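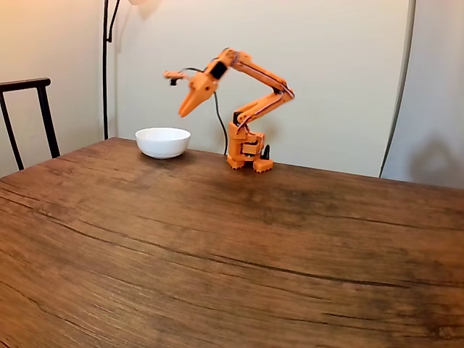 Noemi Blackwood wrote in to say that she had walked through four houses in Starbridge before she made an offer, and the one she bought was the only one where the seller had left the furnace filter sizes written on a piece of tape. She wished she had looked harder at the other things, mainly the shutoff valves and the dryer vent. Most of the tips on this page come from letters like hers.

They are meant for people moving into an existing house in a planned neighborhood, the kind with sidewalks, a shared entrance and an association. Most of the houses in Cendham and Trurberg went up around the same years and share the same small problems.

Before the boxes come in

Find the main water shutoff. In the older Cendham houses it is in the garage, low on the wall behind the water heater. In the newer ones it is in a box near the sidewalk, and you may need a meter key to turn it. Close it and open it once while the house is empty. A valve that has sat for years can seize or drip when you finally need it, and it is easier to get a plumber to a house with no furniture.

Label the breaker panel. The labels left by the builder are often wrong after a kitchen remodel. One person stands at the panel, the other walks around with a lamp. Write in pencil first.

Change the locks or have them rekeyed, including the door from the garage to the house. Clear the codes on the garage opener and the keypad. The button is usually on the motor unit, under the light cover, and the manual will tell you how long to hold it.

Clean inside the cabinets before you put shelf paper down. Warm water with a little dish soap is enough for most of them. Leave the doors open overnight.

Kitchen

Pull the refrigerator out and vacuum behind it. If there is a water line, look at the connection. Replace old plastic tubing with braided steel.

Run the dishwasher empty with a cup of white vinegar on the top rack. Take out the filter at the bottom if it has one. Verna Haddad, in Begay, found a pen cap and part of a measuring spoon in hers, and the grinding noise stopped.

Check that the range hood vents outside. Turn it on and go look for the flap moving on the wall or roof. Many of them only blow the air back into the room through a charcoal filter. Those filters need changing every few months if you fry a lot.

Laundry and garage

Take the dryer hose off and clean the duct all the way to the outside wall. Houses with the laundry in the middle of the floor plan have long runs. Use rigid metal duct where you can, with foil tape at the joints. Duct tape dries out and lets go.

Garage doors need a little spray lubricant on the hinges and rollers twice a year. Do not put it on the tracks. Wipe those with a dry rag. Leave the springs to a repair company.

If the garage floor has oil stains, cover them with cat litter, grind it in with your shoe, and sweep it up the next day. Repeat as needed.

Outside

Front porches collect dirt where the boards or concrete meet the wall. Sweep that corner out in the fall. Wet leaves left there will stain, and on a wood porch they start rot.

Ask for the association rules before you buy paint. In Trurberg the approved list has 40 colors, and trim and front doors are on separate pages. Keep your approval letter with the house papers. The next buyer will ask for it.

Run the sprinklers one zone at a time and walk along with them. Heads near the sidewalk get knocked crooked by mowers and strollers. Most can be straightened by hand after you dig out a little soil. Houses built before 2000 may have a timer with no rain sensor, and adding one is a short job.

Put 2 keys somewhere other than your own house. A neighbor is better than a fake rock.

Related tips
Getting Paint Off Door Hinges
Quieting a Squeaky Stair
What to Ask at the Final Walk-Through
Storing Window Screens for the Winter

Last updated in May

Contact: Starbridge Home Pages, P.O. Box 2516 | All rights reserved | Back to top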